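Home | Desk & Office | Reviews | Archive
October 31, 2018, by the Imel desk blog

I've been through a lot of pen cups, and the black mesh one from Bondari is the first I'd buy again. Mine cost 200 at the Toltar stationery counter (local money, so don't faint), and I've had it for 18 weeks now. It's a plain cylinder of fine wire mesh, and that's the charm! You can see what's in it from any side. 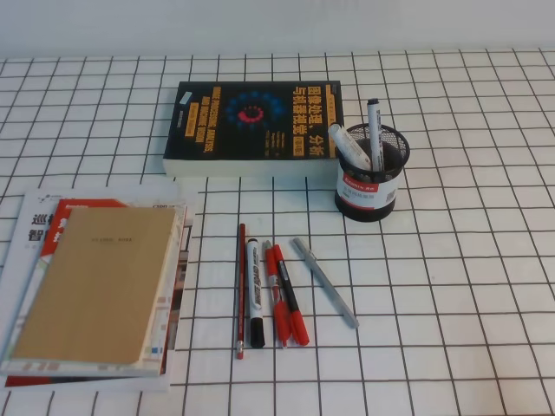

Weight was my big worry. Fat whiteboard markers are top-heavy, and my old plastic cup went over every time I reached for one. The Bondari stays put, even with everything leaning the same way. It looks good next to books and a pile of brochures too, and it takes up so little room that the paper can sprawl as it likes.
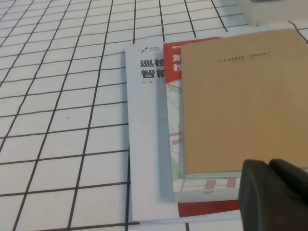 Does the mesh snag on paper? Mine hasn't caught a page yet, though the rim was a bit rough on day one and I ran a nail file over it.

Pencils are fine as long as they're long. Short stubs sink and you end up fishing with 2 fingers, so I keep mine in a Berchtold tray. Dust does settle at the bottom, but a quick rinse and a good shake sorts it out.

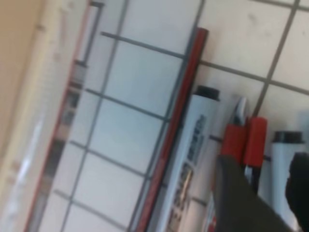
Berchtold makes a mesh cup as well, wrote one reader, and it has 3 compartments, so the stubs get their own spot. I'm tempted, but I like one big opening and I'm keeping the Bondari.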